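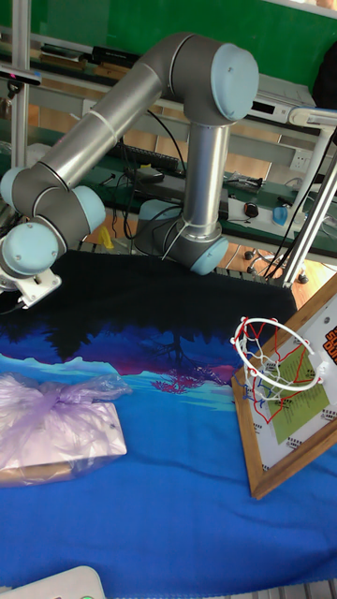
Clearing the hoop, take two

So the planner finally plans! I've spent most of March on the little wrapper I call Hebden, which takes a goal pose for the wrist, asks for a path, and checks every point of it against the collision model before anything gets sent to the arm. Before Tuesday it would happily return a path that put the forearm straight through the backboard.

The fix was embarrassingly small. I was loading the backboard as an upright box, and the real one leans. Once I fitted a plane to the depth points and rotated the box to match, the bad paths vanished (well, nearly all of them). I ran 2,147 random start and goal pairs overnight in simulation and 127 came back with no path at all. I'm fine with that. A planner that says no is much easier to live with than one that fibs.

I also bumped the sampling limit to 2,000 and padded the rim by 8 mm. The net isn't modelled yet. Soft things are hard, and I'd love to try treating it as a cone that costs extra to enter, so the gripper can brush it on the way past but won't choose to. 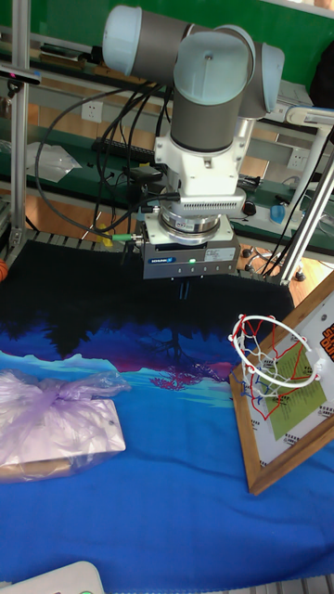

Czesław Wilczyńska reckons the cone is overkill and I should just smooth the path afterwards, then recheck it at a finer step. Fair point, and a lot less code! I'll try that first and post the timings, plus the colour-coded plots if I can get the labels to behave.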